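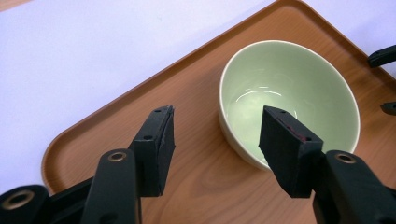

Nimora Support wrote: A white film that rubs off with vinegar is nearly always hardness scale. A film that stays put after vinegar is more likely etching, and no setting will bring that back. Please do the vinegar test on one glass and one piece of crockery and let us know which you have before changing anything on the machine.

Customer reply, Tuesday 7.40 am

Did both. The glass came up clear after soaking in vinegar. The crockery did too, apart from a small rough patch on one saucer that I think was there already. So scale.

The rest of what you asked for:

Machine: Pirley built-in, the one with the cutlery tray up top. Bought with the house, no manual.
Water: bore water, topped up from the tank when the pump is off. Test strip was off the chart so I took a sample to the pool shop. They got 387 mg/L hardness.
Detergent: Irnen tablets, the all-in-one ones.
Rinse aid: none, as the tablet packet says you don't need it.
Salt: didn't know it took salt. Found the cap under the bottom rack last night. It was stiff and the reservoir looked full of plain water.
Program: Eco most nights, Auto if there are pans.

The film started in May. Before that we ran mostly on tank water, and I should have put that in the first message.

Status changed: Waiting on customer to Open

Nimora Support wrote: Thank you, that explains most of it. At that hardness the all-in-one tablets can't keep up by themselves and the softener has had nothing to work with. Please do the following in this order.

1. Take out the bottom rack and unscrew the salt cap. Water in the reservoir is normal. Don't bail it out.
2. Fill with coarse dishwasher salt using the funnel. Table salt and pool salt are not suitable. Water will spill over as you pour.
3. Wipe the thread and the seal, refit the cap firmly and run Rinse straight away with nothing in the machine, so spilled brine isn't left sitting on the stainless steel.
4. Hold Start and Delay together until the display shows H and a number. Tell us the number before you change it.
5. Fill the rinse aid dispenser to the mark.

Customer reply, 6.15 pm

Salt is in. The first Rinse stopped after 20 minutes with the tap light flashing. Switched it off at the wall, switched it on again and it did the same thing. The display was on H0 when I got into the menu. I haven't changed it.
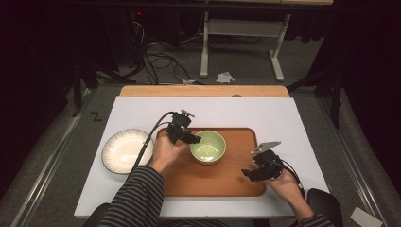 Attachment 2: small green bowl on the tray, plate with the brown rim to the left.

The tap under the sink is fully open. The kitchen tap runs well enough but drops off when the pump cuts in. No water on the floor. I can hear the inlet valve hum and then nothing much.

Nimora Support wrote: H0 means the softener was switched off, so it would have made no difference whether there was salt in it. Set it to H6, press Start to save and wait for the display to go blank.

The tap light is a separate fault. It means slow fill. Turn the supply off, undo the inlet hose at the tap end with a towel under it and look for a small mesh filter in the fitting. On bore water these block up with grit and iron. Pull it out with pliers, rinse it backwards under the tap and refit it. If it is torn, don't run the machine without it.

Customer reply, 8.05 pm

Filter was solid orange. Most of it came off with an old toothbrush, the rest after a soak in vinegar. One corner of the mesh has lifted but it isn't torn. Refitted, no drips at the hose. Rinse ran to the end.

Set to H6. It went back to H0 the first time because I pressed the power button where you'd said Start. Second time it held.

Before I load it up properly I wanted to check the spray arms as well. I had the lower one out on the kitchen table and poked the holes through with a toothpick. 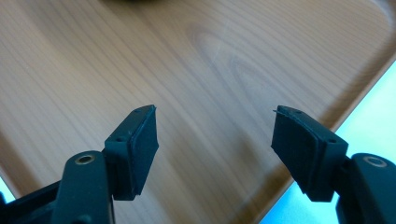

Four of the holes were blocked, all toward one end, and there was a bit of lemon pip rattling about inside that I couldn't shake out until I ran water through from the middle. The upper arm was clear. Both spin freely by hand now. The lower one used to catch on the bottom rack and I'd assumed it was meant to sit that low.

Two questions. Should I stay with the all-in-one tablets now there is salt in it? And a local repairer quoted $117 to come and look at the inlet valve. Is that worth doing if it is filling?

Nimora Support wrote: Hold off on the valve. If it fills without the light coming on for the next few washes, the valve is fine and the filter was the problem. Check the filter monthly while you are on the bore.

You can use up the tablets, but keep the salt and rinse aid topped up regardless. Plain tablets or powder will do the same job afterwards. For the scale already on the crockery and inside the door, run one hot wash with a dishwasher descaler and nothing else in the machine. Vasiliu make one in a bottle that hangs from the top rack, and most supermarket ones are fine too.

Customer reply, 7.20 am

Ran the descaler overnight, then a normal load on Auto. No tap light. Glasses are clear apart from two old ones which I think are etched. The crockery feels smooth. There is still a chalky line along the bottom of the door seal, so I'll wipe that down by hand.

The salt light is still on even though I filled it to the top.

Nimora Support wrote: The salt light can stay on for several washes until the new salt dissolves enough to lift the float. Leave it. If it is still on in a fortnight, reply to this message and the ticket will reopen.

Status changed: Open to Resolved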